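Last updated: February 1, 2026

Ticket 822 – Clear-the-table routine stalls on mixed household items
Product: Nekora arm, Tirnum planner
Site: Dunstan test bench (simulated)
Owner: Rhys Nepia
Priority: normal
Status: open, partial workaround

Reported problem

The customer wants to know if the arm can tidy a kitchen table at the end of the day without somebody standing over it. Their own answer so far is no. With the November planner it picks up one or two things, then hovers, backs off and throws a reach timeout. They asked us to reproduce it with the sort of clutter a real table collects, so the sim table was set up with food, a bottle, scissors and odds and ends.

Log

Entry 1. Reproduced on the first try. Default settings, no changes to the grip force. Timeout came up at step 62 of the run, same code the customer sent in.

Entry 2. Turned off the tidy order (largest item first) and gave the arm one job per run. Started with the green bottle. Top-down approach, fingers on the neck.

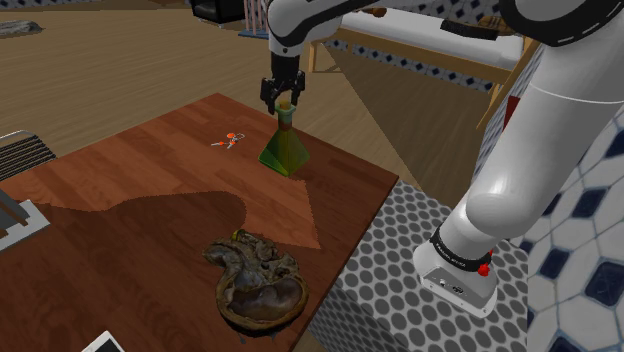 Bottle job, gripper closed on the neck. Scissors left where they were for the next run.

Entry 3. The bottle suits this gripper. The neck is narrow and there is plenty of height, so the fingers stay well clear of the table. I'd let a customer use it for bottles of that shape. I wouldn't extend that to a tumbler or a full jug without testing.

Entry 4. Scissors job. Planner wants to come straight down on the handles and refuses because the clearance value is too low. Dropped the clearance to 2 mm and it accepted the plan. Not a setting I want to send out – on a real table with a bit of warp it would scrape.

Entry 5. Brown crusty food item. Planner classed it as "unknown, soft" and skipped it. That is the correct behaviour as written, but it is also the item most people would want gone first. Raised with Uvness, who look after the item classes. No reply yet.

Entry 6. Dish job. The cookie sits in a small dish with a low rim, and the dish overlaps a flat green item underneath. Two questions for the planner: is it moving the dish or the cookie, and what happens to the thing below. It picked the dish as the target both times I asked. 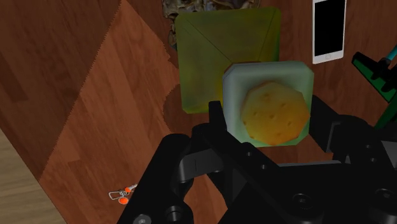

Workaround for the customer

1. Update to planner build 67. Earlier builds ignore the single-item flag.
2. Turn off tidy order and queue items one at a time.
3. Leave the clearance value at default. Scissors and other flat things stay a hand job for now.
4. Move anything that overlaps before starting the run. Dishes resting on paper or cloth are the usual culprits.
5. If the timeout still shows, send the full run log. The summary page leaves out the reach values.

Reply sent to customer

You asked for a plain answer on whether it can do the chore. It can do parts of it. Upright items with a good grip point are fine to hand over. Flat, soft or stacked items still need a person, and sorting the table beforehand takes up a fair share of the time you were hoping to save. We'd hold off on unattended runs.

Still to do

Stacked item check in the planner (Rhys)
Uvness to confirm class for spoiled food
Rerun the dish job with the green item moved clear, same start position
Ask the customer for their table height, which was missing from the original form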